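Novonstead Robotics Club, build thread for the Relcombe challenge. Posting as we go so excuse the mess

1/ The task – arm takes apart a desktop tower and puts it back. CPU, memory, small metal bits. 40 minutes on the clock, no human hands inside the case once it starts. We're signed up as team Jurkano

12 replies · 34 likes

2/ Spent most of the morning on approach angles. The socket is tucked in between memory slots on both sides so you can't just come in from wherever. Fingers are chunky. Board is not roomy

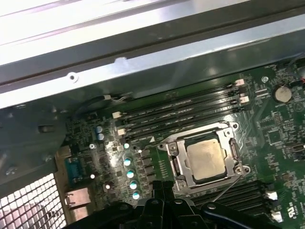

Wrote a little script that logs every approach, 3588 lines so far and most of them say ABORT. Fine. Learning

3/ Straight down works better. Load plate has to be all the way up first or teh planner freaks out and parks itself
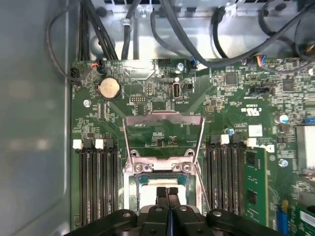 4/ Metal parts next

Different problem. Thin, light, easy to grab crooked. We dropped the grip force to 400 on our scale (don't ask what the units are, we made them up in March) and slowed the lift way down
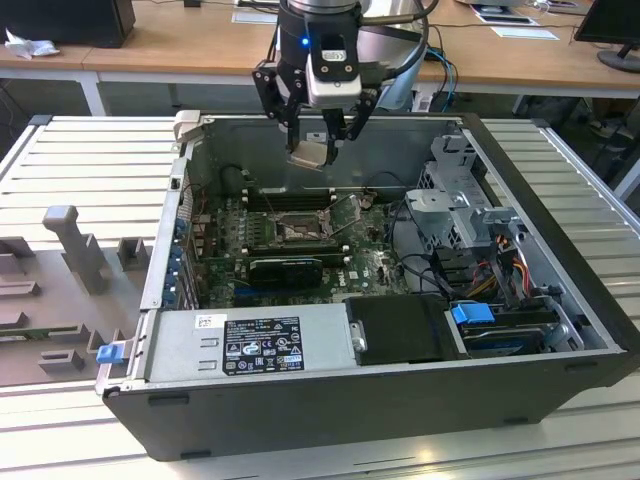
Gripper with one of the small metal parts, just over the case

5 replies · 21 likes

5/ ok CPU. The one everybody's scared of. Rules say edges only, and never drag it over the pins. Putting rough pads on the fingertips was the Verbeke team's idea from last year, full credit to them, we stole it

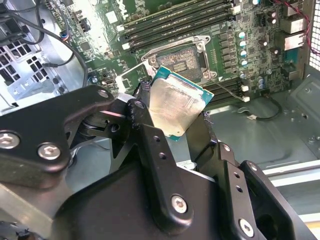

Still need to fix the tilt before we try seating one for points. A crooked chip over an open socket makes me sweat. Thinking a wrist correction step, maybe 34 small moves instead of one big one?? will test after lunch

6/ If anyone has a spare tower of any age we'll take it. Also thermal paste wipes, we go thru them like crazy

Shares 8 · Comments 17

More from this account
Gripper pads, round two
What we packed for Relcombe
Our planner keeps parking itself, help
New members night, bring a laptop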